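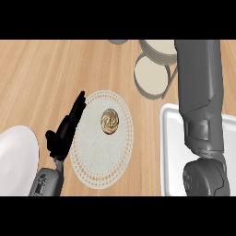
大家好，我接着上封信说说木版拓印联展的装裱和陈列，顺便把我这边拖了好久的几件事一起交代掉。先说边框纹样吧，上次有人问请柬和展签四周到底要不要加花边，我是很想加的！但别加那种满满当当的缠枝花，印出来小了就糊成一片。我偏爱的是圆餐垫那种路子，中间素白，花样全在外沿，橙褐色的小点一圈一圈排过去，再穿插一点菱形的意思，远看有点像蕾丝，近看不过就是点。点这个东西用圆口刀刻起来很痛快，手稍微歪一点也不难看，新来的几位也能上手。颜色我建议就用暖一点的褐，别上黑，黑的一圈套在字外面像讣告（我去年那张贺卡就吃过这个亏，我妈收到以后打电话来问谁走了）。

下面把那封信引出来，我一段一段回，免得漏。

4月15日星期三，列表里的来信写道：
> 各位好，场地那边基本说定了，还是Even，二楼那间长条的屋子，靠窗一面不能挂东西，另外三面随便我们用。
> 几个问题想听听大家的意见：
> 一、作品是统一装框，还是各装各的？Van Rooij给了报价，统一做的话能便宜一些，但木条只有浅色和深色两种可挑。
> 二、印版要不要跟画一起展？有人担心观众上手摸，也有人说不展版就看不出是木版。
> 三、纸。上次在Vosine订的那批还剩一些，够不够印请柬？
> 四、开幕那天要不要现场拓印？如果要，谁带机器？

先回第一条。我投统一装框，而且投浅色。理由很俗，就是我见过太多次联展一面墙像旧货市场，金的银的红木的挤在一块儿，画都让框给吃掉了。我们这批东西本来尺寸就杂，有巴掌大的藏书票，也有比门板窄不了多少的大张，再各用各的框，观众一进门先晕一半。浅色木条还有个好处，跟生宣的底色接近，眼睛会自己滑到墨上面去。不过我有个附加条件：藏书票不要单独装，拼在一个框里，留白开大一点，隔开就行。上回在文化馆，小票子一张一个小框挂成一排，看着像电表箱。

卡纸我倾向不开斜口窗，直接把画浮托在底板上，四边的毛边露出来。手工纸的毛边多好看呀，花了那么多力气去选纸，最后拿卡纸一盖，跟打印店出来的有什么两样。浮托的麻烦在于要垫高，不然玻璃会贴着纸，江南这个湿度，到梅雨季准粘上。所以跟Van Rooij谈的时候务必把垫条问清楚，我上次就没问，以为人家默认会加，拿回来一看画面贴着有机玻璃，拆框拆得我一头汗。还有背板，麻烦问一句是不是无酸的，如果要加钱，我那几张我自己补。

胶也说两句。请大家交画之前千万别自己先用双面胶固定在什么东西上。我知道有人图省事（我以前也图过），但双面胶过几年会发黄，黄印子能透到正面，神仙都救不回来。要固定就用皮纸条加小麦淀粉糨糊，稀一点，只粘上边，让纸自己垂着，天气变了它好伸缩。糨糊不会调的来信问我，我把方子单独发，这里不占大家的篇幅了。

第二条，印版。我强烈赞成展！我自己第一次看木版画，就是在一个很破的小展厅里，画是什么样已经忘光了，可那块版我记到现在，墨浸得乌亮，刀口里还卡着一点干掉的纸浆，当时就想回家找块木头来刻。没有版，很多观众真以为我们是画了以后扫描的。至于上手摸，我的意见是干脆准备一块专门给人摸的，刻坏的版总有吧，我家里就有一摞，挑一块刀痕深的放在入口的矮台上，旁边写“请摸”。有了能摸的，手就不太往别的上面伸了。正式展出的版平放，不要竖着靠墙，竖着反光，看不清刻痕。灯从侧面低低地打过来，深浅全出来了。Even的轨道灯能不能转那么低我不确定，下次谁去看场地帮忙扳一下试试。

有一点要提醒：套色版请把各色版按顺序排好，背面用铅笔写清楚。前年布展的时候有一套四色的，黄版和淡赭版放反了，开幕以后才有观众指出来，那位观众是个退休的印刷厂师傅，讲得又客气又详细，我们几个站在旁边脸红得不得了。

第三条，Vosine的纸。剩下的我翻过了，在我阳台的柜子里，用牛皮纸包着，状态都好，没有霉点，就是最外面一刀的角有点卷，压一压能平。请柬如果对开裁，数量是够的，但如果要印2000张宣传单就别打它的主意了，那是给手工活准备的，拿去印传单太心疼。宣传单去找快印店，随便什么轻型纸都行，反正发出去一半会被拿去垫泡面。请柬我想这么做：正面一块小版，四周用开头说的点子边，中间空着，字用铅字或者胶版另外套上去。背面留给每个人自己写，爱写什么写什么。边框的版我先刻一块试试，选的是梨木，椴木太软，小点子刻出来边缘会毛。

说到墨，油墨还是水墨，请柬上最好统一一下。我主张水印，颜色沉得下去，纸也不会发硬。水印的毛病是快不起来，纸要先闷潮，印几张就得停下来补一次水。闷纸的法子各家不同，我是头天晚上隔几张刷一张，叠好了用塑料布裹紧，上面压块案板，第二天早上摸上去凉凉的、不沾手，就差不多可以开印了。如果摸着还有水光，摊开晾一会儿再印，急不得，我急过，印出来的点全化成了小云彩。

第四条，现场拓印。要！我举双手。展览开幕最怕的就是大家端着杯子围着点心桌站着，不好意思看画，也不好意思走。有个能动手的角落，气氛一下子就松了。机器方面，我可以带Malley那台小的，就是咱们前几年办“Malley流动作坊”的时候攒下来的那台，滚筒我重新包过毛毡，压力比以前匀了。它唯一的毛病是手柄那边的螺丝会慢慢松，印一阵要拧一拧，所以旁边得有个人看着，别让小朋友把手伸进去。如果来的人多，就在另一张桌子上放几个木蘑菇和马连，手工磨，一样能出效果，我甚至觉得手磨的更好玩，因为可以偷看，掀开一个角看看实不实，不实再放下去接着磨。

现场的版我建议刻小、刻简单，每块版7厘米见方就好，一张明信片上能自由摆放，想印一个印一个，想叠着印就叠着印。题材不必都跟展览主题扣死，一只碗，一片叶子，一条胖鱼，都行。我自己会刻个柿子。请愿意刻的各位用同一个厚度的板子，厚薄不一上机器会把毛毡压坏，这个我真的很在意，毛毡不便宜。

再讲讲说明牌，来信里没提，我自己想起来的。能不能别再写“作者试图通过某某表达某某”了？写清楚题目、用什么木头、什么纸、印了几色，就很好看了。想多说两句的可以说说这块版是怎么来的，比如我那张大的，木板原来是老家拆下来的碗橱门，上头还有个挂锁留下的眼儿，我没补，印出来就是月亮。这种话观众爱看，也比较像人话。字号请往大里放，上次的说明牌我得蹲下来凑近了看，蹲完站起来眼前发黑。

布展日我可以去两天，东西我开车拉。车里能放下大张的框，但得有人在后排扶着，所以顺路的同学请跟我说一声，住城北的优先，我从那边过桥。挂画的高度按画心中线走，别按上沿对齐，尺寸这么杂，对上沿挂出来下面像一排参差的牙。工具我带水平尺和卷尺，无痕钉请Even那边确认能不能用，他们去年12月刚刷过墙，对打钉子好像有点敏感，语气要放软一点去问。

交画的事也补一句，请大家一律卷在筒里或者夹在硬板里送来，不要折！去年收到过一张对折再对折塞在信封里寄来的，作者说反正装框能压平。压不平的，折痕的地方纸纤维断了，墨也裂了，我用喷壶和烫斗折腾到半夜，最后也只是看着好一点。

上面这些都是我一个人的想法，不同意的尽管在列表里吵。装框的颜色请这个月17号之前回信表态，Van Rooij那边等着备料，过了这个日子没吭声的我就当同意浅色了。点子边的试版印好以后我寄两三张给住得远的几位，看实物总比在屏幕上看靠谱，有谁觉得褐色偏红或者偏黄，到时候直接在纸边上用铅笔批给我，寄回来就行。

还有，上回借走我那把三角刀的朋友，刀不用磨，原样还我就好，我自己磨惯了。

附：糨糊方子目前有三位要，我今晚一起发，没收到的翻翻垃圾邮件。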